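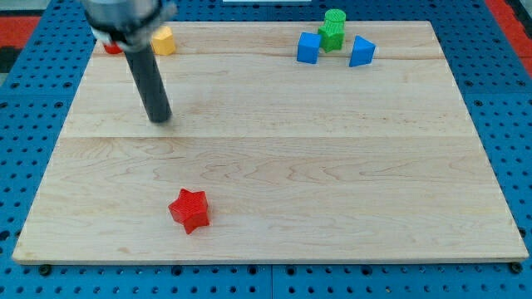 I want to re-oil a maple board that has gone dry and patchy, and I need advice on the order of work before I start. It was bought from a small workshop in Vikby and came with a single thin coat of something unspecified. There are two long joints where the planks meet, one across the middle and one nearer the far edge, and the bands between them differ slightly in tone. I have read that uneven tone can mean the old finish has worn off in places, but it could just as well be the timber. The board is 50 cm along its longer side. It will be used for bread and cheese, with no raw meat.

What I would like to know:

- Do I need to sand back to bare wood, or will a light rub with fine paper do?
- Is plain mineral oil enough, or should I finish with an oil and wax mix?
- Should the joints be treated differently from the rest?
- How long should it stand between coats?

I have a bottle of Prudell board oil, opened last April and kept in a cupboard. The label says food safe and gives no other instructions that I can make sense of.

*Posted by vidal_bench*

---

**urard_joinery**

Taking your points in order.

Sanding. Find out what is on the surface first. Put a few drops of water on each band and watch them. If they sit up as beads, there is still finish in the wood there. If they soak in and leave a dark spot, the wood is bare or close to it. If all the bands behave the same way, the difference in tone is natural. Maple planks from different trees, or from different parts of one tree, rarely match, and oil will usually make the contrast stronger.

If the surface is sound, you don't need to go back to bare wood. Wipe the board with a damp cloth to raise the grain, let it dry fully, then sand along the grain with 180 grit followed by 240. Stop there. Going much finer closes the surface and the oil goes in less readily. If you find a hard film that flakes or scratches white, it is a varnish of some kind and has to come off completely before any oil will take.

Oil. Mineral oil on its own is adequate for a bread board. It never hardens, so it washes out and has to be renewed. An oil and wax mix lasts a little longer and sheds water better. My usual method is plain oil for the early coats and the mix for the last one.

Method:

1. Remove all dust with a dry cloth, then a brush along the joints.
2. Flood the top face and spread the oil with a lint-free rag.
3. Leave for 15 minutes, adding more wherever it has gone dull.
4. Wipe off everything that remains on the surface.
5. Turn the board and do the underside and all the edges in the same way.
6. Stand it on its long edge overnight with air on both faces.
7. Repeat until a coat stays wet on top for the full time. On maple this is normally 3 coats.

The underside is the step people leave out. A board oiled on one face takes up moisture unevenly and will cup. End grain drinks far more than the faces, so give the ends an extra pass.

Joints. Same treatment as the rest. Run a fingernail across each one. If you can't feel it, leave it alone. If you can feel a gap, or a thin card goes in, the glue line is opening and oil will make a later repair difficult, as glue doesn't hold on oiled wood. Repair first, oil afterwards.

---

**slowloaf**

I just use sunflower oil from the kitchen and have done for years. Rub it in, leave it by the radiator, job done. Never sanded anything.

---

**greyplane2**

I would not follow the reply above. Sunflower oil dries very slowly and goes sticky and rancid in the meantime, and putting a board by a radiator is a good way to open a joint. If it works for slowloaf, fine, but the smell is hard to get out once it is in.

On the Prudell bottle: I don't know that product. Check whether the ingredients list mineral oil or a drying oil such as linseed or tung. Mineral oil keeps well in a closed bottle. A drying oil may have begun to thicken after being opened, and if it has a skin or pours like syrup, throw it away. Drying oils also need much longer between coats, a day at least, and rags soaked in them can heat up and catch fire. Lay the rags flat outdoors to dry before you bin them.

One addition to the method above. After the last coat, leave the board unused for 2 days and then buff it with a clean dry cloth. For upkeep, wash by hand, dry it straight away and store it upright. Re-oil when water stops beading.

---

**vidal_bench**

Thanks. Water beads on the two outer bands and soaks in slowly on the middle one, so I will sand lightly all over. I can't feel either joint with a nail. The Prudell bottle lists mineral oil only and pours thin. I will do plain oil first and buy a small tin of the wax mix for the last coat.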